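The Night the Grippers Lied

Grokside lost most of a week's work to a loose screw. Not a dramatic one. It didn't fall out, didn't rattle, didn't set off a single warning light.

The company teaches robot arms to do small household jobs. Hanging up mugs, mostly, this spring. People do the job first, with a gripper in each hand, and software turns their movements into something an arm can copy. Charito Magbanua has run those sessions from the start. She's quick. On a good day she gets through 300 takes before her wrists give up.

By Tue 20 May the team had 1,631 takes on disk and loaded the lot into the test arm. First mug, fine. Second mug, the arm swung wide, missed the peg and kept pushing. The rack went over. Then the arm pushed on into the space where the rack had been, hard, until Wajid Sial hit the stop button.

"I was standing closer than I should of been," he says. "We all were. It had been behaving for months."

No injuries. One broken mug, a bent finger on the arm, a very quiet room.

They blamed the arm first. Everyone does. Sial stripped the wrist joint that night and found nothing. Then the software, two days of that. Felicidad Dimaculangan, who wrote most of it, went back through her own changes line by line and got crankier by the hour. Nothing there either.

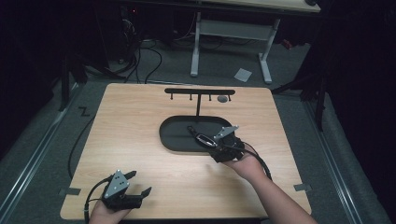

A gripper in each hand at the mug rack, with the tray underneath and tape at the front edges of the tabletop.

It was Magbanua who got there in the end. She picked up the right gripper to demonstrate something else and felt the top plate shift under her thumb. A tiny bit. Enough. The plate is the reference point for the whole hand, so if it turns, every position recorded after that is off. The takes looked perfect on screen. The numbers underneath had drifted 20 millimeters by the last session.

So the arm had learned exactly what it was told. Reach past the peg. Push.

How many takes were bad? Dimaculangan's answer is 160, all from the last sessions, all pulled now. She doesn't love that figure. The drift was slow at the begining and there's no clean line where good turns to bad.

The fixes are dull. Thread lock on the plate screws. A check against a fixed block before each session, and again after. A force limit on the test arm, which frankly should have been there already, and Sial says so without being asked. Tape on the floor too, a line you don't cross while it's moving.

Magbanua is redoing the missing takes herself. The new arm finger is on order, and full-speed tests are off until September.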